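Backup Questions I Get Asked All the Time

I look after the servers and laptops at Handoson, and I keep this page so I can point people at it when the same question lands in my inbox again. Last updated May 3, 2018.
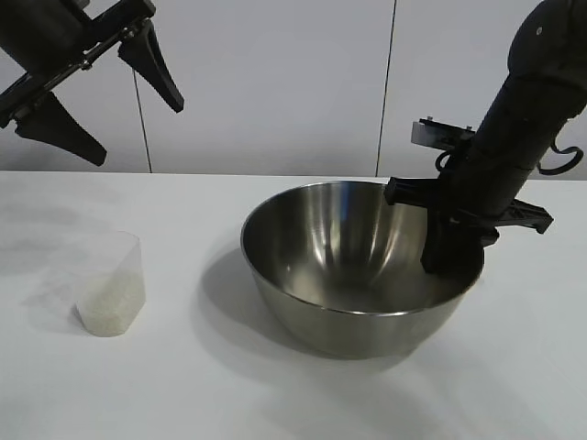
Vlastimil Kollár wrote in to say the old version of this page never told anyone how to get a single file back, only how to get a whole machine back, and could I please fix that before he lost another spreadsheet. Fair point, Vlastimil! It's the first question now.

I deleted one file. Do I need to restore everything?

No, please don't. Open the backup client, click the clock icon, pick a date when you know the file was good, and browse to the folder it lived in. Right-click and choose "Restore to a new location." I always send mine to the desktop, and then I open it and look at it before I copy it anywhere. If you pick "Restore in place" you'll write over whatever is there now, and I've had to help people out of that hole more than once (I've also been the person in the hole).

If the file was on the shared drive, you can't do it yourself. Send me the path and the rough time you last saw it.

How far back can I go?

Laptops keep 16 daily versions, then monthly ones for two years. The shared drive is the same, except the finance folder, where we keep everything for seven. Mail is handled by a whole different system and I'll get to that further down.

What this means in real life is that if you wrote something in the morning and wrecked it after lunch, the laptop backup may not have it at all. It runs once a day. Try the undo history in the program first, or the autosave folder, and then come find me.

When does the backup run?

Noon, if the laptop is open and online. If it isn't, it starts the next time you connect. I used to have it set for 2 in the morning, which looked great on paper until I noticed that everybody's laptop was shut in a bag at that hour. I had a whole row of green check marks from the servers and a whole row of nothing from the people.

You might feel things get a little slow at noon. Go eat!

Why does the icon say "Deferred"?

It means the client wanted to run and something talked it out of it. Usually that's battery (it won't start under 30 percent) or a metered connection, so if you're tethered to your phone that'll be it. Plug in, get on the office wireless or your home one, right-click the icon and hit "Run now." If it still says Deferred an hour later, restart the laptop. If it says it for a week I get an alert and you get a slightly naggy email from me.

Is my stuff on the Desktop and in Downloads backed up?

Desktop yes, Downloads no. I went back and forth on Downloads for ages. When I measured it, most of what was in there was installers and the same PDF five times over, and it was pushing the nightly copy to the second site past the time window. If something in Downloads matters to you, move it to Documents.

Also not backed up: anything on a USB stick, anything on a second drive you added yourself, and virtual machine disks. If you run test VMs, talk to me and we'll put them on Flandik, which is the big storage box and has snapshots of its own.

Aren't snapshots the same as backups?

I love this question and I will bore you about it at any party. A snapshot lives on the same box as the data. It's fast and it's wonderful for "oops, I ran the wrong script," and I use them constantly. But if the box dies, or somebody gets the admin password, the snapshots go with it. So Flandik takes a snapshot every two hours, and then a proper copy goes over to Aquino each night, on separate hardware with separate logins.

Inna Bondarchuk asked me whether that means we could drop the snapshots and save the space. We could, but then getting back a folder you broke at ten in the morning would mean last night's copy and a longer wait, and I think people would miss them pretty fast.

What about email?

Deleted mail sits in your Deleted folder until you empty it. After that there's a "Recover deleted items" link at the top of that folder, and it'll show you another 30 days. Past that I have to pull it out of the archive, and I'll need a sender or a subject line to search on. "It was something from March" is hard. I've done it, it just takes me most of an afternoon.

How long does a full laptop restore take?

On the office network, plan on a morning. From home, plan on a day, and it depends a lot on your connection. If you're in a hurry, I can load a spare machine here with just your Documents folder and bring the rest down in the background while you work. Bhavana Bangera got hers back this way and was answering customers before the photos folder had even started.

Do you ever test any of this?

Yes! Every month I pick a server and restore it to an isolated network, then I boot it and log in. I also have a script that pulls 105 files at random from the laptop backups and compares checksums. The first time I ran it, two came back wrong, and both traced to a bad disk in Aquino that hadn't reported any errors. We swapped the disk, reran those jobs, and I've been a lot more religious about the script ever since.

If you'd like to do a practice restore on your own laptop, please do. You can't hurt anything as long as you choose the new location option.

What happens if we get hit by ransomware?

Pull the network cable or switch off wireless, leave the machine on, and call me. Don't email me from the machine. Don't try a restore yourself, even if you know how, since I need to work out when it got in before we choose a date to go back to.

One set of copies is kept offline and only gets connected while it's being written. It's a bit older than the others, so we might lose a few days, but nothing running on our network can reach it the rest of the time.

Can I use my own cloud account as an extra backup?

For your own vacation photos, sure. For work files, no. Pramila Thakur pointed out that a synced folder also syncs your deletions, and she's right, so it wouldn't be much of a backup anyway.

I work in the Pister database. Is that covered?

It is, separately. The log gets shipped every 15 minutes and there's a full dump each night, so I can put it back to pretty much any point in the last two weeks. I can't easily bring back a single record, though. I restore the whole thing next to the live one and export the rows you need, so give me the record number and expect it the same day if you catch me before lunch.

My question isn't on here.

Extension 3000, or the help form if it can wait. If it's about a file you've lost, stop saving things to that folder first and then call.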